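Perception and Planning Engineer (cloth), Nellex, Drorness

Our software folds laundry. More exactly, it folds towels very well, shirts acceptably, and knitwear in a manner we'd like to discuss with you at interview.

You would own the part of the stack between "there is a sleeve" and "go and get the sleeve." At present this is Moura, a planner of 116 source files, 60 of which are in use. Mwende Okoth wrote most of it and is open to hearing what is wrong with it, within reason.
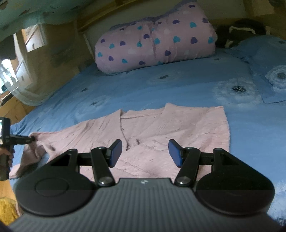 The training data comes from two-handed demonstrations in ordinary bedrooms, so expect patterned bedding, poor contrast and garments with opinions. You'll work on keypoint detection, grasp selection and the replay tool, Fidden, which crashes if you scrub backward. Fixing that may be your first week.

We need 3 years of C++ or Python on something that moved, and a working knowledge of camera calibration. A paper on deformable objects is nice. Having debugged a timestamp problem at 7 in the evening is nicer.

The job is on site, starting in December. Pay is decent, the coffee less so.

Send a resume and a short note about a bug you're still annoyed by to Kipchumba Kimaro, head of software. No cover letters, please. He reads them all and it slows him down.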